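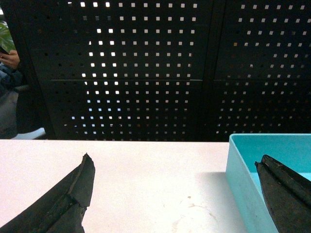

*Wrist cam, white table, pegboard behind, blue tray over on the right.*

# ultow-bins

Hi! I'm Eun-ji, and this is the data card for our club's bin sorting project. Ultow is our name for the arm plus all the code Cosimo and I have glued onto it (sorry in advance about the `utils` folder). We're a student robotics club, we meet Monday after class, and we're building this for the Trostolitz challenge, where your arm has to move small parts between containers without anyone touching it.

## What's in here

- 3,000 wrist camera stills, all colour
- `labels.csv`, one row per still
- `notes/`, where Liesbeth keeps track of lighting and camera angle changes – please read it before you train anything

Labels are `table`, `bin_floor`, `bin_wall`, `rim` and `finger`. A still can have more than one, and most of them do.
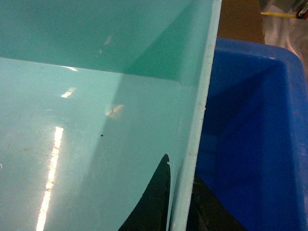
*Inside the teal bin, royal-blue one next door. Labelled `bin_floor`, `bin_wall`, `rim`, `finger`.*

## Glare

Glossy plastic is my favourite thing to complain about! Our first model kept calling the bright streaks on the teal floor a part, and off it would go trying to grab a reflection. Kerubo's fix was to add a `glare` column (0, 1 or 2, where 2 means big white streaks) and sample those stills more often. It helped heaps, but specks and scuffs still fool it now and then.

## Rims

Rims were harder than I expected. From above they're easy enough, but once the camera gets in close they turn into a pale stripe with a colour on either side, and Manuela and I disagreed on a good chunk of them. Our rule now is that if you can follow the stripe from one side of the picture to the other, it gets `rim`.
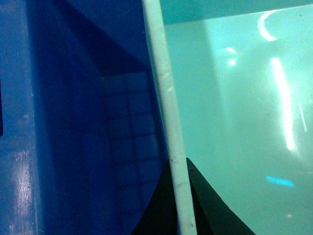

*Blue on the left, teal on the right, pale strip down the middle, fingertip at the bottom. Glare 2.*

## Still to do

- [ ] relabel the 8 stills marked `unsure`
- [ ] depth data (Cosimo has a branch, it doesn't run yet)
- [ ] split by session, so near-identical stills don't land in both train and test

If you find a wrong label, open an issue with the row number and Kerubo or I will get to it at the next meeting.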